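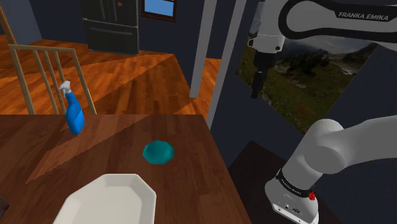 Render: Svenja Ortner / Trelten project

From: Gyula Erdős
To: trelten-users
Date: 10/22/18
Subject: Re: kitchen task, teleop episodes too long

Svenja Ortner wrote:
> Simulated kitchen is up on the Clastcombe server, with the spray
> bottle and the plate on the wooden table. I have recorded 50
> episodes by remote control with the handheld controller. Most run
> to over 641 steps and a good part of that is the arm standing
> still while I work out the wrist angle. Should I trim before
> upload, or does the Bekero loader deal with it?

The loader does not trim. It drops steps only where the command is exactly zero, and hand tremor means yours never will be. Please upload the raw episodes and run the Szalai filter on a copy – I want to keep both sets.

On the wrist angle: the default mapping takes rotation in the base frame of the arm. With the view set off to one side, as in your render, that is awkward to steer. Set rot_frame to "tool" in the session file and the gripper will turn the way your hand turns. Translation should stay in the base frame.

Two other points.

The plate is low and has a raised rim. Come down on the rim with the fingers either side of it and close slowly. If the contact solver throws the plate, halve the closing speed before touching the friction values.

Please vary the start positions. A policy trained on the December set learnt to reach for one spot on the table and ignored the objects. Moving the bottle between episodes is enough, 3 cm or more each time.

I can replay the first batch on the real arm once the joint limits match. They are still 2 degrees out on the last joint.

Gyula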